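# Replaying a carry task in simulation before you train

This page explains how we check two-arm carrying episodes in the simulator. It is written for new people in the Sturnmont group, but the steps are the same for the Eynon house scenes. You need the episode files and a working install of the viewer.

1. Open the scene and load one episode. Start with number 214, it is short.
2. Set the playback to the head view. Do not use the free camera yet.
3. Play until both grippers hold the box, then pause.
4. Look at the two side walls of the box. Each gripper should hold its own side, and the box should stay level when you step forward.

If the box shakes while the arms are still, the contact settings are too stiff. Sidra Talpur solved this for us by lowering the stiffness value to 200 and leaving the friction as it was.

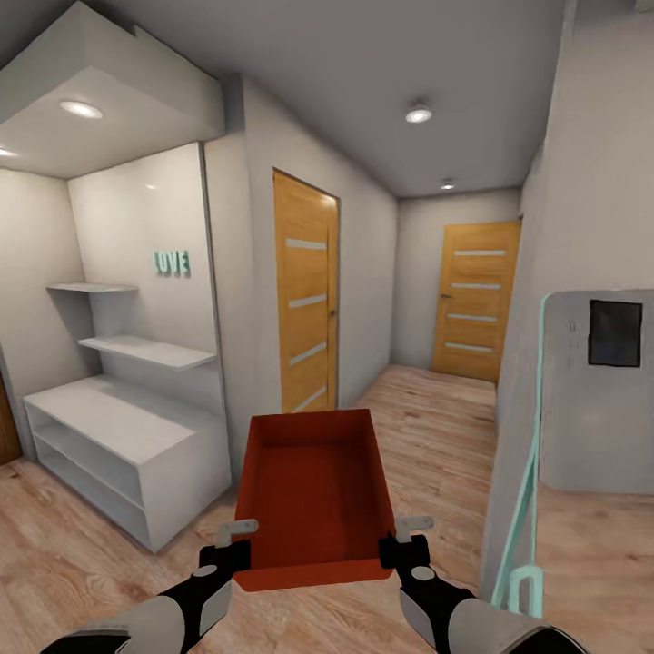 *Head view in the hallway scene, with the red box between the two grippers.*

5. Step forward one frame at a time and watch the distance between the grippers. In a good episode it changes very little. If it grows, the box will slip out on one side, and you should mark the episode as "drop" in the list.
6. Repeat with the next episode. We check 100 of them by eye before each training run, the rest go through the script.

In our April run we trained the policy twice, first with all 802 episodes and then without the marked ones. The second policy kept the box level for longer, but it was slower at the corners. We do not know yet why. Arsalan Orakzai thinks that the marked episodes had most of the fast turns, so please write down the turns also when you mark a drop.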